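Homau Short-Stay Laundry
Folding Room Walk-Through: Checklist and Comments
Unit 703, Dendel Building
Round: July, second of the season
Started 2:10 p.m.

Marks: OK, FIX, or N/A. Comments are required for every FIX and tolerated for everything else.

FLOOR AND EXITS

1. Path to the hall door clear, full width
OK
Clear today. The ironing board has moved to the far corner, where it can only injure people who go looking for it.

2. Floor free of lint, dryer sheets, loose socks
FIX
One dryer sheet by the sink, one by the door, one stuck to my shoe for most of this inspection. No socks. Sweep at shift change as well as at close.

3. Exit sign lit, door opens from inside without a key
OK
Door sticks in damp weather. Opened on the second shove. Building management has been told, and has written it down again.

DRYERS AND HEAT

4. Lint screens cleaned after each load
FIX
Dryer 1 fine. Dryer 2 gave up enough lint to knit a small dog. The sign saying "clean after each load" was hanging directly over it. Clean both screens now and initial the sheet.

5. Exhaust duct attached, no kinks
OK
The clamp we put on last round is holding.

6. Iron off and unplugged when not in use
OK
Unplugged, cord wrapped, standing on its heel. I checked twice out of suspicion.

7. Nothing stored on top of the dryers
FIX
Two clipboards and a sandwich. The clipboards go on the hook. The sandwich was gone when I came back from item 5, so half of this one is closed.

LINENS AND SHELVES

8. Heavy items on lower shelves
OK
Comforters at the bottom, pillowcases up top. Stock sheet says 200 pillowcases. I took its word for it.

9. Shelves fixed to the wall
OK
Pulled on each one. Nothing moved except my opinion of the paint.

10. Step stool in good shape, rubber feet in place
FIX
Missing one foot, rocks like a boat. Take it out of use today. Please don't level it with a folded washcloth, as was done in the spring.

FOLDING SURFACE AND GUEST CLOTHING

11. Surface clean and dry before clothes go down
OK
Wiped it with a white cloth and the cloth stayed white.

12. One garment at a time, nothing piled under or around it
OK
Good. This is how small things stop going home inside other people's sleeves.

13. Garment laid flat and smoothed before the first fold
FIX
Flat, yes, in the sense that it isn't standing up. Smoothed, no. There is a roll across the middle of the orange one that could pass for a hem or a flap somebody thought better of, and a long diagonal line above it that may be a seam or may be a crease with ambitions. Open it out, run a hand from the center to the sides, then fold. See the picture at the end.

14. Pockets and turned-over layers checked for pins, coins, pens
FIX
The check sheet has no tick for this. Any place where cloth doubles over gets opened and looked into, every time. We had one blue pen go through the 90-minute cycle last summer, and several guests went home with more blue than they came with.

15. Finished folds match the Trito card on the wall
FIX
The card shows a neat rectangle. What I was handed was closer to an envelope mailed in anger. The card has also faded. Reprint it at a size that can be read from the folding spot.

SUPPLIES

16. Detergent and bleach capped, kept apart, labels readable
OK
Capped and apart. The bleach label is starting to peel, so replace it before it becomes a mystery bottle.

17. First aid kit stocked
FIX
Out of small bandages. Plenty of eye patches, for reasons lost to time. Reorder through the Javier account, form 666, which I did not number.

SUMMARY OF ACTIONS

Today: screens (4), stool (10), refold orange garment (13), pocket check (14).
Before next round: extra sweep (2), clear dryer tops (7), new fold card (15), bleach label (16), bandages (17).
With the building: sticking door (3).

Finished 3:25 p.m. Copy to the hook by the sink, under the old copy, which may now be thrown away.

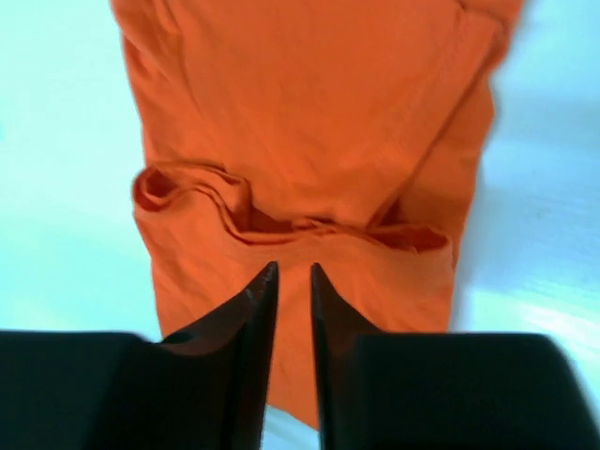
Item 13. Orange garment, fold across the middle. Smooth out and start over.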